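Aketti 3-Tier Wire Shelving Unit, Chrome, on Casters
Item no. 1347
Sold by Skoryk Storage and Office
Page notes by Farzad Asadi

I don't get excited about wire shelving. Most of it comes off the same kind of line, gets a new name on the carton, and goes up in price. The Aketti has stayed in our catalog longer than I expected, so I'll say what it does and leave the "transform your space" talk to the maker.

It's a plain open unit with three tiers. The finish is chrome, and chrome on wire is for looks and easy wiping. If you want it for a damp basement, look at the coated Erkum instead. The maker calls assembly "tool-free." I needed a rubber mallet and 16 minutes, and I have put up a lot of these.
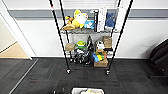
Aketti in chrome, on carpet tiles, loaded with plush toys and boxes.

Soft toys are an easy load, so don't read much into a full shelf of them. Weight isn't the problem with that kind of thing anyway. Small items tip between the wires, and long floppy ones creep over the front. There is no lip. Preter makes a clear liner that fits, sold separately, and I think it should come in the box.

The casters are fine on low carpet. I would not call this a cart, though – empty it, or at least clear the top, before you roll it any distance. On thick pile I wouldn't bother with wheels at all.

Tier height is adjustable, in theory. In practice you set it once, because moving a shelf later means taking off everything above it. Decide where your tall boxes go first.

What's in the carton: posts, three shelves, sleeve clips, casters. Count the clips before you start. Of the last 5 cartons I opened, 2 were short.

Returns: unassembled only, in the original carton. Replacement clips are free if you ask.

Page last checked 2022-04-30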